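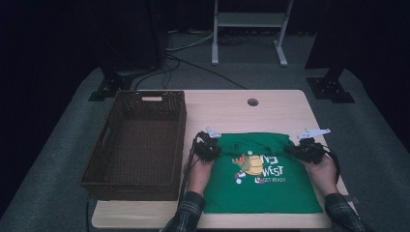

Folding bench, green shirt, basket on the left.

April, bench notes, Perdale workshop

Second evening on the hand-held grippers. The plan is still that we fold by hand with these, log it, and the Isska arm learns from the logs. I said last month I didn't believe it and I haven't moved much.

Target is 40 good folds before we touch the arm. Recorded 30 tonight, and I'd bin a fair few of those. Squaring the shoulders is fine if you go slowly. The trouble starts once the cloth rucks up, when you can't feel how many layers you've got between the fingers. With bare hands I'd know at once. The Reisinger write-up claims you stop missing it after an hour. I didn't.
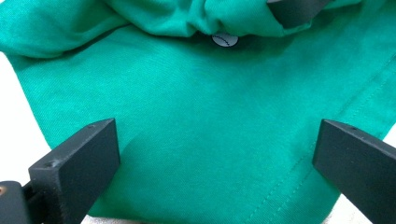
Flurimard wrote under my last entry that I'm blaming the tool for bad habits, and that if I pinched nearer the hem and stopped diving into the middle I'd get one layer most times. Worth a go, says the same note, before anyone reprints the fingers.

Fair, up to a point. Tried it on the last few. Hem pinches are better on a flat shirt and no better on a heap, and a heap is what comes out of a basket. I don't see how the arm is meant to learn a grip I can't do reliably myself.
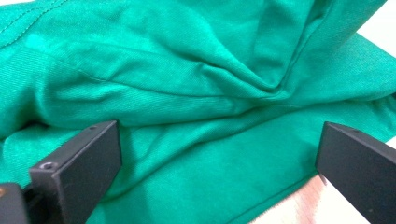
My other grumble is the fingertips. Too smooth for jersey. I want a strip of something rubbery on the inner faces, one side first, so we can compare.

To do:
Tape down both cables, mine kept dragging on the table edge.
Go through the logs from 56 on and mark the double layers.
Ask whether the shirts could start flat for now. I know what the answer will be.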